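Search this site
Enter keywords
Go

Speaking Notes: Who Keeps the Dog? Dividing Things Up When a Marriage Ends

6 min read

Good evening, everyone, and thank you for coming out to the Brakwood library on what I know is a warm night. (Wait for people to sit. The chairs in the back row squeak, so give them a second.) I've been helping couples settle their divorces for a long while now, and I still get a little nervous at the start of these talks, so please smile at me if you catch my eye.

I want to say right away that I'm a mediator and I'm not giving legal advice tonight. If you have papers sitting on your kitchen counter with a date stamped on them, call a lawyer in the morning. What I can do is tell you how these conversations usually go, and where they tend to get stuck.

Let me start with a couple from over in Dundivwood. I have their permission to share this, with the names left out. They had been married long enough to own a house, two cars, a retirement account each, and a boat that neither of them liked. They sorted all of that out in one afternoon. I remember thinking, well, I'll be home for supper! And then we got to the waffle iron.

(Pause here. People usually laugh.)

We spent three sessions on that waffle iron. It had been her aunt's, or it had been a wedding gift from her aunt, and those are two very different things when you're upset. He made the waffles every weekend for the kids. She could remember unwrapping it. By my math they had spent 1000 dollars on my time and their lawyers' time before he finally said what was bothering him, and it was that he was afraid the kids wouldn't want to come to his apartment in the mornings. Once he'd said that out loud, she slid the thing across to him and we moved on to the holiday schedule.

So that is my first piece of advice, and I'll repeat it later because I always do - when you find yourself fighting hard over something small, stop and ask what you're afraid of losing. Sometimes it really is just the waffle iron. I've had those too. But ask.

My second point is about lists. I ask both people to go home and write down everything in the house that they'd be sorry to leave behind, and to do it separately, without peeking. Then we compare. Most couples are surprised at how little overlap there is. He wants the tools and the record player, she wants the photo albums and the good skillet, and the things they both wrote down usually fit on an index card. You can talk about an index card. You can't talk about a whole house, or at least I can't, and I've tried.
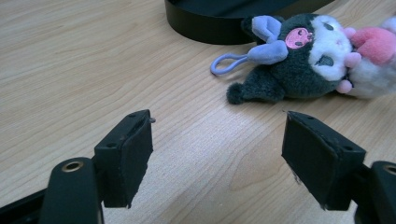

Ayantu Ayele wrote to me after the last time I gave this talk and said the list had worked fine for the furniture, but it did nothing for the dog, because they had both put the dog at the very top and underlined it. She wanted to know why I had talked so long about kitchen things and hardly at all about animals.

She was right, and I've added this part on her account. In a lot of places the law has treated a pet as property, the same as a lamp, and some states now let a judge look at the animal's well-being too. Please check what applies where you live. Whatever the rule is, you'll do better if you work it out between yourselves. Who takes the dog to the vet? Who is home during the day? Can the dog travel with the children, so they have the same company in both houses? I know a family in Fletmont who does it that way, and the dog has two beds and, I'm told, two very different sets of table manners.

(If time is short, skip the next bit and go to spite.)

A word about old family property. I once had a client whose family Bible was said to go back to 1707, and it had ended up in a box with the other spouse's tax returns. Things that came down through one side of the family ought to be set apart early, while everyone is still being decent. Take pictures, write down who gave it to whom, and put the note in with the item.

Now, spite. I promised to talk about it and I see some of you leaning in. I've seen a sofa returned without its cushions. I've seen every left shoe mailed back. I understand it, I really do, and I won't pretend I didn't laugh about the shoes once I was safely in my car. But judges hear about these things, and so do children, and the story lasts much longer than the satisfaction. If you have to write the nasty letter, write it, and read it to your sister over the phone, and then put it in a drawer.

(Drink some water. Ask for questions.)

There are sample lists on the table by the door, the ones we use at Woldemariam Mediation, so please take one home, or take two if you'd like one for a friend. I'll stay until they turn the lights off.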